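Product review: Jestura two-arm tabletop handling kit
Reviewed for the Lewis Centre for Assisted Living Equipment
2024-06-29

The Jestura kit is a pair of jointed arms, each with a gripper, supplied with a control unit, a mounting rail and a one-year support contract. It is sold to day centres, training flats and colleges that wish to show or teach the handling of household objects by machine. The Centre bought one kit at the list price and tested it over 23 working sessions. The supplier had no sight of this review before publication.

Delivery and fitting

The kit came in two cases and was complete. Fitting the rail to a table took two members of staff most of a morning. The printed guide is clear on the order of work but poor on cable routing, and the drawing for the left arm shows a connector that does not match the part supplied. The supplier has acknowledged the error and sent a corrected page by e-mail. Buyers should check that their table is deep enough before ordering, as the figure in the brochure makes no allowance for the plugs at the rear of the rail.

Setting up the software required one call to the support line, which was answered promptly.

Handling tests

The Centre used ordinary objects of the kind found in a kitchen or sitting room. Bottled drinks, small cartons, a remote control, plates and plain blocks were placed on the table in changing positions, and the arms were set to pick up, hold and move them on instruction. Each object was tried with the left arm, then the right, and finally with both arms working over the same part of the table. 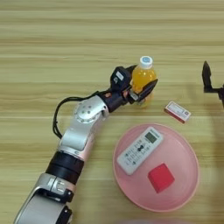
Bottles are where the kit earns its price, in the opinion of Morfudd Samuel, who would nevertheless like the closing force to be shown on the control screen as a plain number in place of the present coloured bar. The Centre agrees with the second point. The bar has no scale, and staff were obliged to learn by trial which setting suited a full bottle and which suited one that was nearly empty.

Of 629 recorded attempts across all objects, 77 ended in a dropped or missed item. Most of these involved thin items lying flat. The gripper fingers need a little height to work with, and cards and single sheets of paper should be regarded as outside the range of the kit. Blocks gave very little trouble. Cartons were handled well when approached from the narrow side, less well from the broad side, where light ones tended to slide.

With both arms in use, the control unit slows each arm as it nears the other. This is a sensible precaution, but the slowing begins early and cannot be adjusted by the user. A simple task shared between the two arms therefore takes longer than the same task given to one.

Noise and upkeep

The arms are quiet enough for conversation to continue in the same room. The finger pads wipe clean with a damp cloth. Replacement pads are sold only in sets of four, and a set ordered in March took roughly three weeks to arrive.

Comparison

The Lukari kit, reviewed by the Centre last year, is cheaper and easier to fit, but has one arm and a shorter reach. The Gevell service is a hire arrangement with a visiting technician and may suit organisations that need equipment only for short courses.

Finding

The Jestura kit is recommended for supervised teaching and demonstration. It is not recommended for use by residents without staff present. The guide should be reissued with the corrected drawing, and the closing force display should be revised.

Questions about the test method may be addressed to Mitsuko Hirano at the Centre. The full table of results is available on request, in print or large print.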